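Ticket 2128: Cable cell 2, SATA unplug step times out
Opened by: Glykeria Fragkou
Assigned to: Spyros Moschos
Site: Bustura
Opened: January 2023
Status: Monitoring

Reported problem

Cell 2 stops at the data cable step on desktop teardown. Arm reaches the pregrasp pose, jaws close, controller reports grip lost during retract. Cell goes to hold and waits for an operator. 26 holds on the last shift log, all on the same step. Power connector step runs clean on the same cases.

Running Vevine on the controller, Lui as the grasp planner. No software changes between the last good shift and the first hold.

Checks done before assignment (G. Fragkou)

Restarted controller. No change.
Re-ran hand-eye calibration with the standard board. Residual within limit.
Swapped the case for another unit of the same model. Same fault.
Checked air and supply voltage at the wrist. Normal.

Entry 1, Moschos

Fault reproduced in manual mode at reduced speed. Approach is fine. Grip width reads closed a little too early, then drifts during the first part of the retract. Force trace is flat where it should climb, so the jaws are bearing on the cable with less than the commanded force.

Moved the jaws open and closed by hand with drives off. Play at the central link, felt at the jaw end. None at the wrist flange.

Entry 2, Moschos

Checked the clearance on approach with a case in the cell. The jaws have to come in at the light blue SATA cable between the black cable bundle and the drive cage, and the side brackets pass close to the sheet metal. Any slack in the link shows up as a sideways shift at the cable. Wrist camera view during the check:

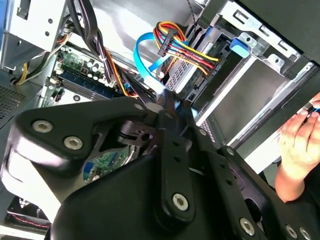 Entry 3, Moschos

Gripper removed and put on the bench. Findings:

Screw at the lower end of the central link below torque. Turned under light hand pressure on the key.
Screws on both side brackets at torque.
Pivot hub bore clean, no scoring.
No threadlocker residue on the link screw. It looks to have been left out at the last jaw change in March. The maintenance record for that job has no torque value entered.

Cleaned screw and thread, applied medium threadlocker, torqued to the value in the Bistatbridge service sheet. Did the same on the bracket screws. Left to cure overnight before refitting.

Entry 4, Moschos

Gripper refitted. Jaw zero redone, old value was off by about 2 mm. Hand-eye calibration repeated after refit. Play at the central link no longer felt.

Ran the SATA step on the same case in manual, then in auto at reduced speed, then at full speed. Force trace climbs as expected. No grip lost.

Comment, Fragkou

Can we release to the night shift? Also, the early-close reading did not raise a warning in Vevine. Only the hold was logged.

Comment, Moschos

Released at full speed. The early-close threshold is set wide for thick power harnesses and covers the SATA step too. Separate request raised to split it by cable type. Do not narrow the shared value in the meantime, or the power step will trip.

Follow-up

Add link screw torque to the jaw change sheet, with a field for the value. Owner: Fragkou
Check the same screw on the gripper in cell 1. Owner: Moschos
Review hold count after one week of production, then close.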